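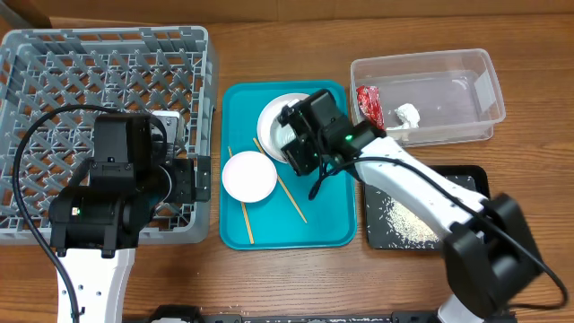

A DJ is a person who picks music and plays it for other people, often with no gap between one song and the next. Many DJs still use records. A record is a flat plastic disc with one long groove on each side, winding in towards the middle. When records aren't being played, they are kept standing up on their edges. Think of a dish rack like the grey one, with its rows of upright pegs. Plates stand up in a rack like that, and records stand up in a crate in much the same way. If you pile them flat, the ones at the bottom can bend.

## Two turntables

The machine that spins a record is called a turntable. A DJ usually has 2 of them, with a box called a mixer in between. While the first record plays to the crowd, the DJ listens to the second one through headphones. The mixer has a slider that fades one song down and brings the other one up.
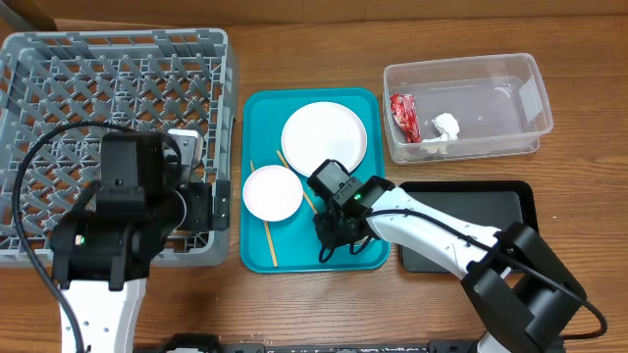
*A grey rack, a teal tray and a black tray on a wooden tabletop.*

## Matching the beat

Tap your foot to a song. Each tap is a beat. The number of beats in one minute is called the tempo, or BPM for short.

A slow song might have 88 beats per minute. A very fast one might have 190. If you played those two together, it would sound like a mess – the beats would land in different places. So a DJ looks for songs with tempos that are close, then speeds one up or slows it down a little until they match.

## Finding the right song

Viorica Kadrić plays records at school dances and has 1,732 of them at home. She sorts hers by tempo and writes the BPM on a small sticker on each cover. Other DJs sort by colour, by year or by the name of the band.

## Try it yourself

Put on a song you like and set a timer for one minute. Count every beat until the timer rings, then write the number down. Do the same with another song. Are the two numbers close enough to mix?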